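Subject: Re: Currency hedging of the overseas bond holdings

To: Skarnivance members' list
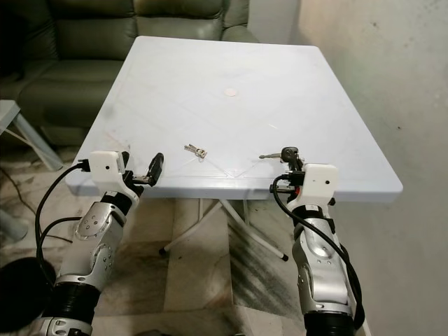
Dear members,

Several of you have written since Tuesday asking whether the fund intends to remove its currency hedge. The trustees have reached a decision for the coming half-year, and I set it out below in reply to the message which prompted most of the correspondence.

> On Tuesday, T. Ó Riain wrote:
>
> The Ivmont paper circulated in August says we hedge 100 per cent
> of the overseas bonds and none of the overseas shares. With our
> dollar as weak as it has been, those of us drawing a pension
> would have done better with no hedge at all. What did it cost us,
> and who decides when it comes off?

The hedge on the bonds will remain in full. These holdings exist to meet pension payments, which are made in our own currency, and a movement of a few cents in the exchange rate can easily outweigh a year's interest. The trustees do not consider that a risk the bond portfolio should carry.

As to cost, the fund paid about 334 basis points over the period covered by the Ivmont paper. Most of that figure is the loss on forward contracts as our dollar fell, and it was matched by a rise in the value of the bonds themselves. Members should read the two lines together. They appear on pages 2 and 3 of the paper.

The overseas shares will continue to be held unhedged. A proposal from the Fususcombe branch to hedge half of them was considered and was not adopted. It may be brought forward again at the next annual review.

Decisions on hedging rest with the trustees, acting on written advice. The manager has no authority to alter the ratio between meetings, whatever its own view of the currency.

Further questions should be sent to the list in writing so that all members may see the replies.

Yours faithfully,

Tatu Mwakalinga
Secretary to the Trustees
Skarnivance Superannuation Fund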